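You are here: Home / Opinion / Hotel checkout times

Checkout is too early

I paid for 18 hours in Pleddale last February. Check-in was at 3 in the afternoon and checkout at 9 the next morning. The rate was for a night, and the hotel gets to say what a night is.

Hotels say housekeeping needs the time. Fair enough - but not every room is booked again the same day.
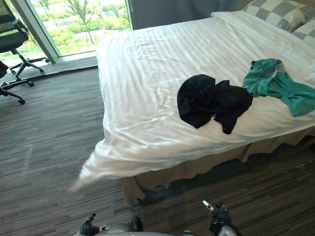
Should late checkout be free?
On days when the room isn't sold again, it should. Charging $50 for an empty room is just a fee.

Maricica Manole, who ran the front desk at the Ursu for years, let guests stay until noon if they asked by breakfast. Most never asked. I would like to see that printed on the key card sleeve, with the hour in large type.

Posted 10/19/24 by Takumi Yagi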